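Balberg Wire Shelf Basket, White

Item 2459
Sold singly or in a set of 4

The Balberg is an open-top basket for pantry shelves, deep cupboards and chest freezers. It keeps small packages together so you can pull out the whole group at once instead of reaching to the back of the shelf. Grostum has sold it since the first kitchen range, and the current version takes the same clip-on label holder as the old one.
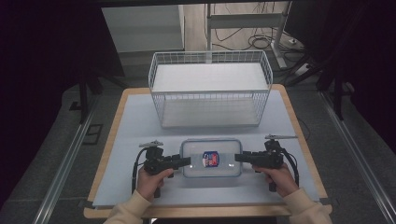

Measure the shelf before you order, and measure the inside of the door frame too. A lot of older cupboards are narrower at the opening than they are behind it. Allow a finger's width on each side for lifting the basket out. Wire sides let you see what is left without moving anything, and a flat panel across the base, like the white one here, gives small jars something level to stand on. Low rectangular boxes with lids make better use of the space than round tubs, and they can be stacked two high in most pantries.

Setting up a shelf

1. Empty the shelf and wipe it down. Let it dry fully before anything goes back, especially if it has a paper liner.

2. Sort by how often you use things. Baking supplies, lunch items and dry pasta each do well in a basket of their own. Oil and vinegar bottles are better off on a tray.

3. Move opened dry goods into boxes that close tightly. A clear plastic box with hinged locking flaps on the lid is a good choice for flour and rice. Write the date on a strip of tape and stick it to the short end.

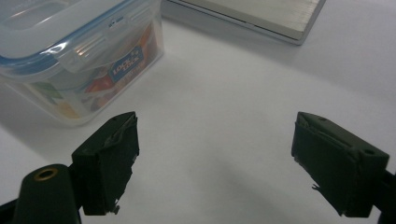 4. Put the heaviest boxes in first, toward the middle, and load the basket before it goes on the shelf only if the shelf is below shoulder height.

Care

Wash by hand with dish soap and warm water. Do not use steel wool or oven cleaner - both will mark the coating. If a wire gets scratched down to the metal, dry it and touch it up with white appliance paint. The base panel can be washed the same way.

Freezer use is fine. Let the basket warm up before washing it.

Stock and delivery

We have 765 in the Jolodgate warehouse. The next shipment is due in September. Label holders and spare base panels are sold separately and ship in the same carton. Orders placed before 2 p.m. leave the same day.

Customer comments 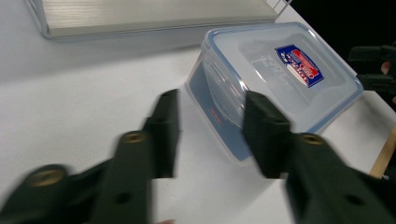

Sepp writes that two of these fit side by side on a standard pantry shelf but the label holders rub if you clip both on the inner sides, so put them on the front. The set was a better buy than singles, and the only complaint was that the spare panels were out of stock for most of the spring.

Reply from Grostum: Spare panels are back in stock. Order them under the same item number and choose "panel only" at checkout.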